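Shoes piling up by the door in a small rental – how do you keep the entry livable?

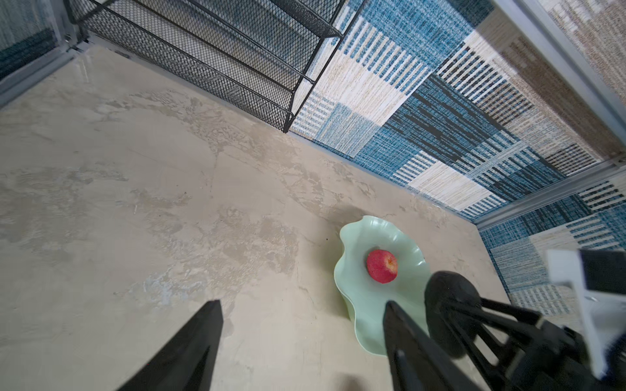

6 min read

Asked by Kazimiera Jasińska

Hello everyone, I have been reading this site for a good while and finally made an account, so please be gentle with me. We moved into a ground floor apartment in January, my husband and I and our two kids, and I love nearly everything about it – the light, the neighbors, the little bakery across the street. What I don't love is the entry. It is a stretch of bare floor between the front door and the living room with no closet and no nook, and the wall on the one side is 40 inches long before you hit the bathroom door.

Everything lands there. Boots, sneakers, the rain shoes, my husband's work shoes, slippers that were supposed to stay in the bedroom. I put down a stepped metal mesh rack, which I like the look of, and for a week it was lovely. Then the kids went back to kicking things off in the general direction of it, and by Friday I was climbing over a heap with the groceries in my arms.

My other trouble is the floor itself. It's that mottled beige kind that looks like concrete, and I honestly can't tell when it's dirty until I walk on it in socks. Grit gets carried right through into the living room. I've tried a thin mat from the supermarket and it slides all over the place. We rent from a company called Volerance and they are decent people, but the lease says no drilling into the walls without written permission, and I'd rather not start our first year with a letter.

So my question, after all that: how do you set up an entry like this so that a family really uses it? I don't need it to be pretty enough for a magazine. I would like to come home and not sigh. I have a small budget and a handy brother-in-law, if that helps anybody think.

Thank you so much for reading all of this!

Nikola Rutkowska

Oh, I feel for you, we lived in a place like that for years and I still dream about tripping over a gym bag. Let me tell you what worked for us, and please take only the parts that suit you, as every household has its own ways.

First, cut down what lives there. Before you buy a single thing, carry every pair of shoes into the living room and spread them out on an old sheet. We had 16 pairs by the front door for a family the same size as yours, and when I asked each person which ones they had worn that week the answer was a very short list. We settled on two pairs per person in the entry and not one more. Everything else went into lidded boxes under the beds, with the season written on a strip of masking tape. When the weather turns we swap, and it takes half an hour with some music on.

Second, give the kids the easiest spot. I made the mistake of giving the grown-ups the low, handy shelf and the children the upper one, and of course nothing ever made it up there. Children drop things. If the place to drop them is a wide, low tray right where they stop walking, you have won most of the battle. Mine is a plain boot tray from Plerna, the kind with a raised lip, and it has been stepped on, sat on and once used as a sled (don't ask). I'd put the tray closest to the door and the rack just past it, for the adults.

Mesh racks are fine, by the way, I had one too. Air moves through, so damp shoes dry faster than they do in a closed cabinet. The one thing is that mud drops through to whatever is underneath. Lay an old towel or a cut piece of rubber matting under it and shake that out when you sweep. Heels can catch in the openings, so I kept my nice shoes elsewhere.

Third, somewhere to sit. I resisted this because I thought we had no space, and then my mother gave me a little stool and it changed the whole mood of the room. People who sit down take their shoes off properly and put them away. People who hop on one leg fling them.

About the sliding mat: take it back if you can, and get one with a heavy rubber backing. Measure how far your door swings and how much clearance it has underneath before you go to the store, because a thick mat that stops the door is worse than no mat at all. I bought one too thick and had to give it to my sister. You want it long enough that a person takes both feet across it, left and right, before reaching the bare floor. And have a second one outside if the building allows it. The outside one does the rough work and the inside one catches what's left.

For the floor, I sweep in the evening after the children are in bed, only the entry, and it takes me less time than boiling the kettle. A floor with that sort of pattern hides everything, so go by the calendar and not by your eyes. If you mop, wring the mop well and ask your landlord what they want used on it. Some finishes are sealed and some aren't, and vinegar can leave dull spots on certain kinds. I use a drop of dish soap in warm water and have never had a complaint.

One more thing and then I'll let you go – don't announce a new system to the family. I made a speech and a chart once and it lasted until Sunday. When I just quietly moved the tray to where the heap always formed, people started using it without noticing. The heap shows you where they want to put things.

Good luck, and do come back and tell us how it goes!

Brosex

Over the door hooks. No drilling, cheap, they hold the bags and umbrellas so those are off the floor too. Check the door still closes with them on, mine scraped the frame until I stuck felt on the back. Don't hang anything heavy.

Osman

Nikola's answer is a good one and I would only add to the part about renting. "No drilling without written permission" means that you can ask, and a request isn't a fight. I wrote a short, friendly note to my own landlord with a sketch of where I wanted the coat rail and an offer to fill the holes when we left, and had a yes in 4 days. Send it by email so you have the reply in writing, and save that reply somewhere you can find it when you move out.

If you'd sooner not ask, a freestanding coat rack with a wide base does well, but put it in the corner and spread the coats evenly or it will go over. Ours went over twice, both times in the night, and I can tell you that it sounds exactly like a burglar. Your brother-in-law could also make a simple bench with an open space below, which needs no wall at all. With 40 inches to work with I would keep the bench to 30 or so and leave the rest for the umbrella stand. Make it shallow too, so the bathroom door stays easy to reach when someone is in a hurry.

For wet boots, crumpled newspaper inside, changed once before bed. Keep them off the radiator, it cracks the leather.

Kazimiera Jasińska

Thank you all, this is so kind! I did the sheet on the living room floor last night and I'm embarrassed by what we found, including a pair of sandals that my daughter outgrew in the old apartment. The boxes are under the beds now. I've written to Volerance about a coat rail and my brother-in-law is already asking me for measurements, so I suppose there will be a bench whether I like it or not. Nikola, could you tell me how deep your boot tray is? The ones I found look too narrow for my husband's boots.

Contact us | Copyright and terms of use | Back to top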